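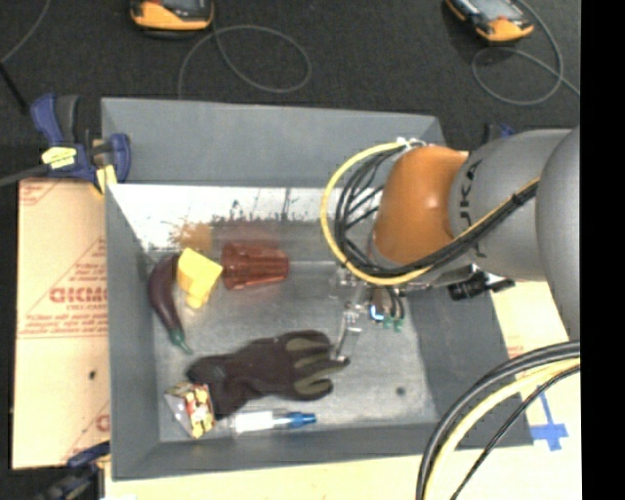
What changes for the pickers when an arm takes over part of the bin work at a returns warehouse?

Mostly the pace and the kind of attention the job asks for. Workers at the Plostero site in Clolasholm handle fewer items by hand and spend more of the shift on items the arm has refused.

Project report, Digby Merrick and Jucélia Dantas

1. Background

Plostero sorts mixed returns from small retailers. Before the change, each picker emptied bins onto a bench and scanned every item. The station we studied now sends mixed bins to an arm first. Items it can't lift or identify go to a person.

2. Method

We observed two shifts and talked with the shift lead, Orvokki Harju, and four pickers. We also read the station log for December, which lists 474 refused items.

3. Findings

Target rate per picker before the change: 300 items per shift.
Items handled per picker now: 285, all of them refusals or rechecks.

The drop is small, but the items are harder. Soft goods and clear plastic come back most often, and each one needs a decision – repack, relabel or scrap. Pickers said they bend and lift less. Two said they talk less too, as the stations are now farther apart. Harju has moved the breaks so that neighboring stations stop together.

Training was the weak point. The pickers got one session on clearing a stopped arm, and the written steps were posted two weeks later.

4. Limits

One site, one station type. We had no pay data, and the night shift was not observed.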